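Where can I stream older seasons of Endlow now?

Posted in TV and Reality

I've been watching the new season of Endlow on Friday nights and want to go back to the early ones. The first two seasons used to be on Prastel but the page just says "unavailable in your region". I'm in Brisbane. Does anyone know if they've moved, or is it DVD only? I'd mostly like the pottery episodes and the one with the upholstery final. Critics seem to rate season two as the best, so I'd rather not start at five and work backwards.

Posted by garrison_pl

Mirsad Nedeljković
Seasons one and two went off Prastel in March when the licence ran out. Three onwards are still there, but you have to search by episode title as the series page is broken. The early ones are on disc – I got the box set through my local library, which took up to 60 days on the reservation list. The catalogue entry is under the production company, Idiscombe, and not under the show's name. Ask at the desk if it doesn't come up.
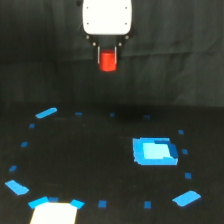

Gripper holding a red cylinder

The discs have the full-length episodes. The Prastel versions were trimmed for ads and lost most of the judging, including a good part of the upholstery final. There are no subtitles on disc one, if that matters to you.

tealeaf148
dont bother with season 1 imo, the host is different and they rush everything. start at 2

Peltonen
Second the library. If yours doesn't have it, try an inter-library loan – mine charged $5. Check that it's a region 4 set before you pay for anything second-hand. I bought one online that wouldn't play and the seller wouldn't take it back.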